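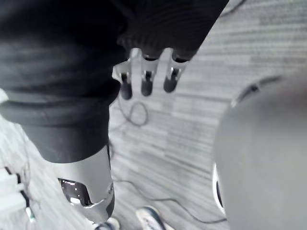
Zurix cartridge: stuck on the lighthouse level, does the score roll over?

We use cookies to remember your settings and to count visits. Accept all / Manage choices

Asked by Negin Hashemi, August 10, 2020

I've been playing Zurix on my uncle's old console, the one with the fake wood and the switch you have to flick twice. You're a lighthouse, as far as I can tell. Ships come at you from the left and you shine at them until they go away. On the third lighthouse they speed up and I die, every time, with a noise like a duck being sat on.

The manual is one folded sheet and most of it is about not putting the cartridge in the bath. So:

Is there an ending? And what happens to the score past 4000? My cousin swears it goes back to nought, but he also swears he finished Ikholm without the passwords.

Best answer
Nasrin Pakzad

No ending. You get 70 ships per lighthouse, then the sky changes colour and you do it again, faster, for as long as you can stand your own company.

Your cousin is right about the score, sorry. It goes up to 4000 and the next ship puts you back to zero. You do keep your lives, so treat it as a fresh start.

For the third lighthouse, stop chasing ships. Park the beam a bit below the middle and only tap upwards. The fast ones always come in on the lower two lanes until you've seen off the first dozen or so. Also check the difficulty switch on the back. Mine was on the hard setting for a whole March before I noticed, and I'd been blaming the joystick.

Answer 2
zarei_fan

play Zarei instead, much better game, has a dragon

Answer 3
Sollelero

Agree with most of the above, but the bonus lamp is worth going for. It's 300 points and turns up in the top corner after you've missed a ship. Some of us miss one on purpose, and some of us say we did. I've reached the sixth lighthouse with 3 lives left doing it this way, and I have a photo of the telly somewhere if anyone wants to argue.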